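Keeping a Shared Building Quiet: A Talk With Telma Gaete

Telma Gaete has worked in building acoustics for 19 years, most of them on conversions: warehouses turned into studios, schools turned into offices, a former dairy that now houses a music school and a tax adviser on the same floor. She runs the acoustics side of Grullora, a small consultancy that takes on existing buildings only. We spoke in June, at her desk, over a stack of floor plans for the Drosach building, where the tenants had complained about speech carrying between rooms.

Gaete prefers to start with the complaint and leave the measurements for later. "People write that a room is loud," she said. "Loud can mean four separate things. It can mean the neighbor's voice comes through the wall, or footsteps come through the ceiling, or the ventilation hums, or the room itself rings. The treatment is different in each case, and the first invoice is usually for the wrong one."

The most common wrong invoice, in her experience, is for foam. Absorbent panels shorten the reverberation inside a room and do very little for sound passing through a partition. Tenants who hear a phone call next door buy panels, hang them, and find that the call is now easier to follow, as their own room has become quieter around it.

"Absorption and insulation are sold on the same shelf," Gaete said. "One is soft and light. The other is heavy and airtight. I ask clients to lift the product. If one person can carry a wall's worth of it up the stairs, it will not stop a voice."
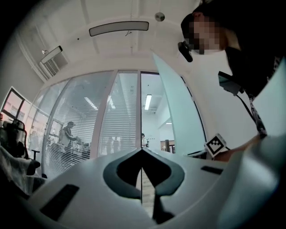 Gaps before mass

Her surveys begin at the edges of a partition. She checks the joint at the floor, the joint at the ceiling, the door seals, and any point where a pipe or cable passes through. A wall with a good laboratory rating loses most of its advantage once there is an open joint along its foot, and she considers the printed rating of a product close to irrelevant until the joints have been inspected.

The tool she uses most is a flashlight. A second person holds it on the far side with the room lights off, and she walks the length of the wall. Where light comes through, sound comes through. For joints that bend, she uses a small loudspeaker playing broadband noise and moves her ear along the seam. She records each leak on the plan with a pencil.

"Sabine Thiele taught me that," she said, referring to the engineer who supervised her first projects. "She did not let me unpack the meter before lunch. In the morning we listened."

At Drosach the main leak was above the suspended ceiling. The partitions between several offices stopped at the ceiling grid, and the void above ran the full length of the corridor. Detlef Fuchs, who manages the building, had already replaced two doors before calling Grullora. The doors were an improvement, Gaete said, and he would have needed them eventually. They had no effect on the path the tenants were hearing.

The repair was a barrier in the void, made from dense board cut around the ducts and sealed with acoustic mastic. Fuchs described it to me by phone as tedious work. "The straight pieces took a morning," he said. "The cutouts took the rest of the month. There is a cable tray up there that is on no drawing."

Glass

Glazed partitions come up in nearly every conversion she sees. Architects want daylight in the core of the building, and tenants want to see whether a meeting room is taken. Gaete has no objection to glass as a material. A single pane is dense and performs reasonably for its thickness, apart from a dip at the frequency where the pane flexes in sympathy with the sound striking it. Laminated glass with an acoustic interlayer damps that dip. Two panes of unequal thickness, with a wide cavity between them, do better still.

Her objection is to the hardware. Frameless doors close against a thin plastic blade or against nothing. Sliding doors hang clear of the floor by design. "A client pays for laminated panes and then specifies a door with a gap under it that you can push a pencil through," she said. "I put the glass and the door in one line of the report so that they are priced together."

Frosted film makes no measurable difference. She is asked about it often, and suspects that occupants who cannot see a speaker are less bothered by the voice. She does not put that in reports.

Reflections are the other matter. Two parallel hard surfaces facing each other produce flutter, a rapid repetition audible after a hand clap. Treating one of the pair is sufficient. In a room with glass on one side, she puts the absorber on the wall opposite, at seated head height, and leaves the glass bare.
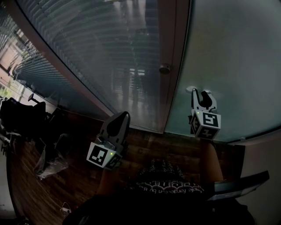 Floors and footsteps

Impact noise follows different rules. A shoe striking a floor sets the structure vibrating, and the room below hears the ceiling radiate. Adding mass helps less than it does for voices. What helps is a resilient layer between the walking surface and the slab.

Benedikt Vogler, a flooring contractor who works with Gaete on most of her projects, gave the typical failure as a rigid bridge. The underlay is laid correctly, the boards go down, and then the baseboard is nailed tight to both the wall and the floor. Vibration bypasses the underlay at every nail. He leaves a perimeter gap, fills it with a foam strip, and fixes the baseboard to the wall only.

"I go back and find that someone has filled the gap with hard caulk to make it look neat," Vogler said. "Then it is 100 percent my fault until we cut it open."

He has used underlays from Flirel and from Royer and expressed no strong preference. He did advise against stacking two layers of either. The floor becomes springy, the board joints work loose, and the furniture begins to rattle.

What the report contains

A Grullora report runs to 30 pages, of which Gaete expects the client to read two. Those pages list the leaks in order of severity, with a price against each. The remainder is measurement data, kept for the day a tenant's lawyer asks for it.

Her former colleague Henk Aerts used to deliver the data first and the list as an appendix. They argued about the order for years. Aerts has since retired and, according to Gaete, has not changed his mind.

She advises clients to carry out the first item on the list, then live with the room for a month before ordering the second. At Drosach, the barrier above the ceiling was the first item. The second is a set of drop seals for the corridor doors, and Fuchs has the quote on his desk.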